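Small Parts Drawer Sorting - data card / README

Name: Fadon drawer set
Maintainer: Malathi Kurup
Labels and naming: Mohandas Pai
Last touched: 5/27/25
Version: 2

What's in here

Short clips and stills of small bits and pieces being put away in a benchtop drawer organizer. Batteries, caps, offcuts of rod, tube ends, that sort of thing. One item per clip. White table, one organizer, nothing fancy.

320 clips all up, plus 700 stills pulled from them. Stills are in /stills, clips in /clips, labels in /labels. Don't rename the folders, the loader in the Wilevent repo has the paths hard coded (sorry, will fix).

Items

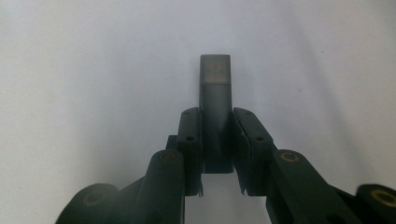 Item names are by shape first, then colour, then a number if there's more than one. We tried naming by use and it was hopeless, Mohandas and I disagreed on half of them. So a slim grey cylinder with a lighter top section, and a seam where the two greys meet, goes in as cyl_grey_twotone. Plain ones are cyl_grey. Smudges and marks on an item don't get there own label. If you can't tell what a thing is, leave it as the shape and move on.

Colour words are a fixed list, see colours.txt. Grey is spelled grey everywhere. If you search for gray you'll get nothing.

The organizer

Yellow frame, clear drawers, mixed widths. Drawers are labelled by row and position from the left as you face it, only for rows that show in the still. Rows count up from the table, so r1 is always the bottom one.

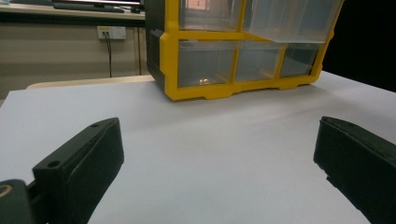 Bottom two rows. r2 right drawer out a little, tagged "ajar".

Drawer states:
closed - front sitting in its slot
ajar - pulled out a bit or tipped forward
open - you can see down into it
unknown - glare, or out of view

Be careful with "empty". Clear plastic picks up reflections off everything and a bright fleck at the bottom of a drawer could be a screw or could be a ceiling light. Use contents_unsure. About a third of the arguments in the notes file are over this.
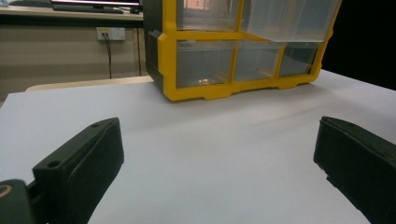 r1 left, small warm glint near the floor of the drawer. contents_unsure.

Known problems

- top of the organizer is missing in a lot of stills, so row totals are no good for anything
- pale items on the white table, edges are soft, masks a bit rough
- ajar vs closed is a judgment call under a centimetre or so
- September batch used the old drawer names, convert with fix_names.py before you merge

Not included

The Huerta cabinet clips. Different drawers, different labels, seperate card.

Use

Fine for teaching and research. Credit Vostero and link back to this page. Label corrections go to Malathi, put the clip number in the subject line please.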